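Squaring Up a Flat Panel on a Grid Mat (and Whether You Need the Mat at All)

I put off buying a gridded work mat for years. Most of what gets said in their favor comes from people selling them, and a strip of masking tape along the edge of a table will get you a straight line for next to nothing.
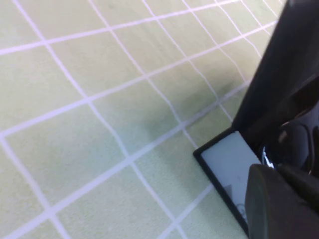 Still, for one job I've come around: lining up thin framed panels before you glue, tape or mount anything to the back. A printed card in a slim border shows every bit of crookedness. So does a small display panel. You can do this by eye, but you'll probably do it twice.

What you need

A mat with printed lines, in a color that contrasts with the frame. Pale green under black is easy to read. Mine is a Stasier, bought used. The Cornico I tried before it had nicer printing and curled at one corner, and I never got that corner to lie down. You also need a steel ruler and a soft cloth.

Step 1. Check the mat.
Don't trust the lines. Lay the ruler along one of them, end to end, and look for daylight between the two. Then measure across 8 cells in both directions. If the two numbers disagree, pick one direction and use only those lines.

Step 2. Clean both surfaces.
Wipe the mat, then the back of the panel. A crumb of dried glue will rock a thin frame enough to throw it off.

Step 3. Start from one corner.
Set a single corner on a crossing and hold it there with one finger. The product sheet for the Zakereck mat says to line up all four sides at once. I have tried it, and I don't see how anyone does that without three hands.

Step 4. Swing the long edge in.
Keep the corner still and turn the panel until the long edge sits on its line. Look straight down. From the side, even a thin frame hides part of the line, and you'll correct an error that isn't there.

Step 5. Check the short edge.
If it drifts off its line while the long edge is good, the frame is out of square. Forcing it won't help. Split the difference and move on.

Step 6. Tape, then wait.
Low-tack tape on two opposite sides. Leave it 15 minutes if you used glue, longer if the bottle says so.

The Melnychuk tutorial that everybody links to adds a step with corner clamps. On a thin border I'd skip it, as mine left dents.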